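Trinville Parents Board > Toys and Play > Play kitchen sets: sort by type or by meal?

drainpipe26
Reorganizing the play kitchen in February. Current plan is one bin per type: dishes, food, bottles. Any reason to do it differently?

l_endale
We sort by meal. A plate, a bottle and two foods per bin. Setup is faster and the kids put more of it back.

mod_trin
Disagree. By meal only works if every piece has one home. The colander and the bowl get used with everything, so they end up in the wrong bin by 10 in the morning.

l_endale
Shared pieces stay on the shelf. Only food goes in the meal bins.

drainpipe26
What about the ketchup? Ours is the Rostel bottle and the cap comes off.

mod_trin
Glue the cap. Small parts rule applies regardless of how you sort.

kettle_b
Glue fails on soft plastic -- I have tried two kinds. Retire the bottle or buy a one-piece version.

drainpipe26
Noted. Trying type bins first, with a light tray for whatever is out. Colored pieces are easier to find on white.

l_endale
Agreed on white. Ketchup on the plate, colander to the left, small foods in a row along the near side.

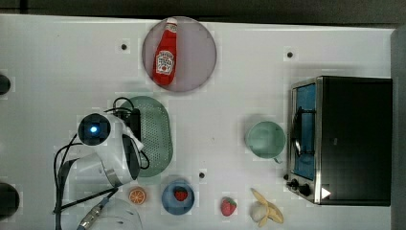 Trinville Play Library -- Toys and Equipment Team
Board maintained by Liya Endale. Replies close after 26 days without a post.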